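Sorting cleaning cloths by color: separate bins or one big one?

Posted in Home & Housekeeping, 3 December 2025

Hello everyone! I have been reading this board for ages and finally have something to ask, so please bear with me, I do go on a bit.

I'm trying to get our cleaning cloths under control. We bought a big mixed bag of them in July, in green, blue and yellow, and ever since then they have lived in one heap on the shelf over the washer. My husband will take any color for any job, which means the cloth that did the bathroom sink last week might be doing the kitchen counter tonight, and I would like to stop thinking about that while I'm eating my toast.

So my idea is one color for each kind of job, and a home for each color. I have the use of a nice light wooden table, a couple of clear plastic bins and a little wire basket, and I started with one color in each: green in the basket, then turquoise, then yellow, all in a line down the middle so they're easy to grab. The spray bottle is lying next to the basket for now until it gets a home too.
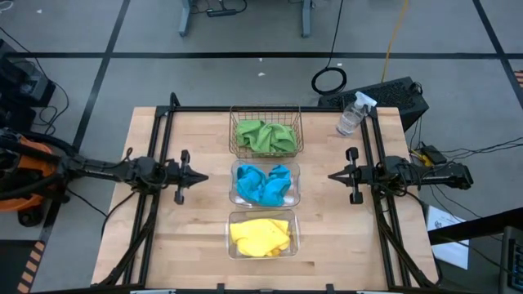
Do the cloths need to be folded to go in the bins?
Folding is optional. Microfiber doesn't mind being crumpled, and if you insist on neat squares the rest of the household will give up by the second week.

I copied those two lines from the little leaflet that came with my Helden laundry bag, because that was the first thing I worried about, and it made me feel much better. I am not a folder.

What the leaflet doesn't cover is what I'd really love help with. Is it better to keep every color in its own container, or can two of them share a bin if they're both for "clean" jobs like dusting and glass? And does it matter whether the container is plastic or wire? I like the clear bins since you can see when you're running low, but I have a feeling the basket would be kinder to a cloth that hasn't dried all the way. We have 16 cloths at the moment, if that makes any difference, and I'd like to leave room for a few more.

Thank you so much in advance, and sorry for the length!

Posted by clothcornered

PlistleyPorch

What a good project, and welcome to posting! I did this very thing when we moved to Plistley and the laundry room there turned out to be the size of a coat closet, so I have opinions.

My first bit of advice is to decide what the colors mean before you decide where they go. In our house yellow is bathroom, blue is glass and mirrors, and green is kitchen. It really doesn't matter which is which as long as you write it down and tape it somewhere people look. Ours is inside the cabinet door, and it's been there so long the tape has gone brown.

On plastic or wire, your feeling about the basket is right. A cloth that goes into a solid bin even a little damp will smell sour in a day or two, and then it passes that smell along to everything touching it. Wire lets the air through on all sides. If you only have one basket, I'd give it to the color you use most, which for most families is the kitchen one.
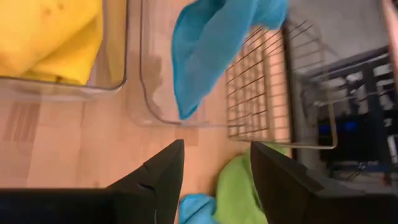
The clear bins are perfectly fine for everything that's bone dry, so please don't go out and replace them. I hang mine over the edge of the washer for an afternoon after the dryer, even when they feel done, because the thick ones hold on to moisture in the hems. It's an extra step, but I usually forget they're there until evening anyway, so it costs me no effort at all.

One more thing, and then I'll let somebody else talk. Keep a separate spot for the dirty ones! I went a whole winter with beautiful bins of clean cloths and a sad pile of used ones on the floor beside them. A mesh bag on a hook did the trick, and the whole bag goes straight in the wash.

baertstreet

just put them all in one bin. we've done that at our place on Baert Street for 5 years and we're all still alive. wash hot, no fabric softener, done

SudsAndSundries

I'm going to land somewhere between the two answers above, although I do agree with the last poster about the fabric softener. It coats the fibers and then your cloths just push the water from one side of the mirror to the other.

For the sharing question, yes, I think two colors can live together quite happily if both are for light jobs. I keep blue and yellow in one bin, all tumbled in together, and you can tell them apart from across the room, so there's no real risk of taking the wrong one. The bathroom color is the one I'd never let share. If yellow is your bathroom color like it is for PlistleyPorch, then swap the names over and give that one its own container with some distance from the others.

This is how I'd set it up with what you already have:

1. Put the two light-duty colors in one clear bin near the front, where your hand goes first. Leave the tops loose so you can pull one cloth without bringing up the whole nest.
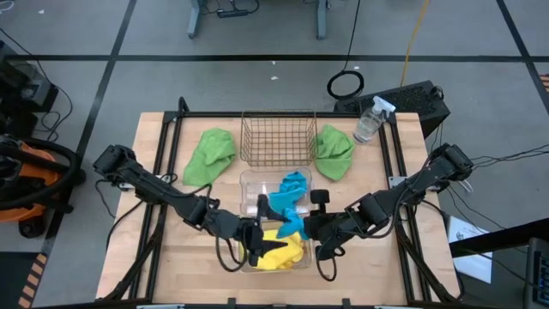

2. Keep the wire basket free for anything that comes back a bit damp. Let those cloths sit there overnight and move them along in the morning.

3. Stand the spray bottle up in a back corner. Mine used to lie on its side and it dribbled slowly into the drawer liner, and I didn't find out until the liner had curled up like a potato chip. I use a Skimaleck all-purpose mix in mine and it took the finish right off the spot.

4. Give the second clear bin to the bathroom color and put it at the far end, or in the bathroom itself if you've got a shelf.

As for how many to own, some 49 cloths came with us from the old house and I have since cut that way down. Sixteen is a lovely number for a family. You'll get through the week and still have a couple left for spills, and you won't need more room than you've got now.

Do come back and tell us which colors you settled on. I'm curious whether your husband sticks to it, mine took until the following spring.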